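Teaching a Robot to Pick Up a Sock

In November the Zisent workshop opened its doors, and our class got 90 minutes inside. Several of us expected laser eyes. There were none.

What there was: people holding grippers. A gripper is a robot's hand without the robot. You hold it by the handle, squeeze, and the jaws close. Simple enough that Tarek Daher, who showed us around, let us have a go. He got most of them back.

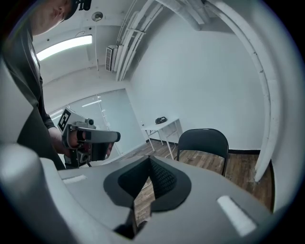

Tarek says a robot starts out knowing less than a potato. So a person does a job first, such as picking up a sock, and the movements get saved. Then they do it again. The sock job is called Burnen, and Tarek has done it 320 times. He no longer likes socks.

What are the black and white squares for?

They look like a crossword that gave up. Each one is a marker, and a computer can spot it easily and work out where the gripper is and which way it's tilted. People are good at finding their own hands. Computers need a label.
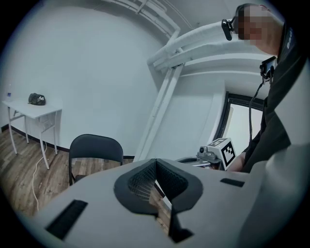
A white cube with a marker pattern rides on top of the gripper.

Does the robot get it right after that?

Sometimes. Zisent's robot is named Hilus, and at 2 o'clock it had a try in front of everyone. It picked up the sock on its second go, held it up proudly, and dropped it on our teacher's shoe. Tarek wrote that down as "nearly".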